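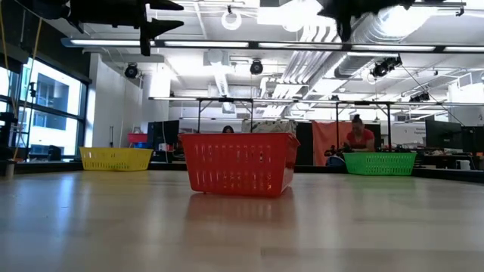
4. Who Gets to Have Guessed It

Home Current issue Archive Submissions Contact

The two previous sections dealt with how viewers of Priltov talked about the identity of the anonymous letter-writer while the series was still running. We turn now to the less dignified period after the last episode, when it emerged how many of them had known all along.

Our material is the set of threads on the Dimum board that mention the letter-writer by name or by one of the board's nicknames. After removing duplicates and one very long argument about parking, this left 3454 posts by 138 members. Each post was coded as a guess, a retraction, a claim of having guessed, or other. Retractions were rare enough that both coders remember most of them individually.

A claim of having guessed was counted as supported if the member had named the right character in any post before the final episode. We were generous here. A member who named every member of the Kevar household over the course of a month was counted as having been right, and said so afterwards at some length. Ouali's earlier study of quiz-show audiences treats this sort of scattered betting as a separate behaviour, and there is a case for doing so, but our sample would then have shrunk to a handful of people who don't post much. 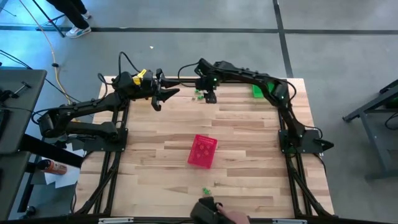
Figure 3. Wooden tabletop with two black robot arms mounted on opposite sides.

4.1 Supported and unsupported claims

Unsupported claims took a fairly stable form. The member recalled having said it "in the other thread", or to a partner, or in a draft that the board had swallowed. Partners figure heavily in the data. They were present for nearly every correct prediction that was never written down, and as far as we can tell none of them has an account.

Supported claims were shorter and usually came with a link. They also attracted fewer replies, which surprised us at first. A link closes the matter, and a closed matter offers little to people who have the evening free. The longest single exchange in the set, 200 posts, concerns whether the remark "I don't trust him with that stapler" amounts to a prediction. Opinion on the board was divided. Opinion between the two coders was also divided, and the post was eventually entered as other.

The writers of the series were credited with the clues only when the clues had worked. Where a member had been misled, the same scene was described as padding. The greenhouse episode received both treatments, in two cases from the same member, who had in the meantime watched it again.

4.2 The Ghoneim rule

Regular members had an informal remedy, known as the Ghoneim rule after the detective in the series who writes everything down and then loses the notebook. Under the rule, a guess only counts if someone else has quoted it. The rule was invoked often and enforced, so far as we could establish, 5 times. On each occasion the person enforcing it had guessed wrong.
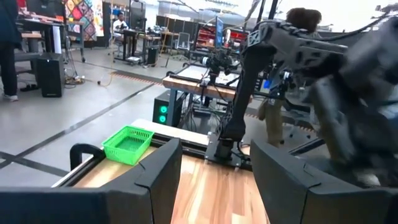
Figure 4. Green plastic basket on a light wooden tabletop, with a black robot arm at the far end.

Magdy Ouali has suggested to us that the rule was never meant to settle anything, and that its chief use was to let members accuse one another without being rude. This fits the tone of the threads. It fits less well with the October posts, which were rude.

One limit should be mentioned. Members can edit their posts on Dimum for an hour after posting, and the board keeps no earlier version. Posts made during the final episode may therefore be wiser than they were when first written. We have left them in the totals and marked them in the coding sheet with an asterisk.

This site uses cookies to remember your reading preferences. Accept Manage settings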